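The owner of the Bralside guesthouse in Stistow says she never planned to stay open through the winter. "We used to close in November and go to my sister's," she said. "Then the road crews started asking for rooms."

She has 7 rooms and charges the crews a weekly rate. Breakfast is served from five in the morning. Guests share two bathrooms, and she keeps spare mugs, towels and toothbrushes in the hall closet.
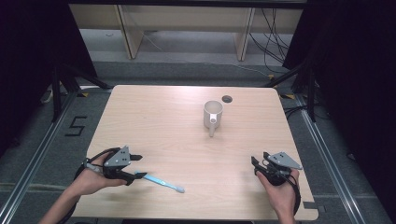 Heating is the main expense. Last January the bill came to 3623, and she had set aside 1000. "I paid the rest out of the summer money," she said. She has since replaced the windows on the north side, at roughly 800 each.

She doesn't expect to raise her prices before spring. The crews are booked until March, when work on the Priredlow road is due to end.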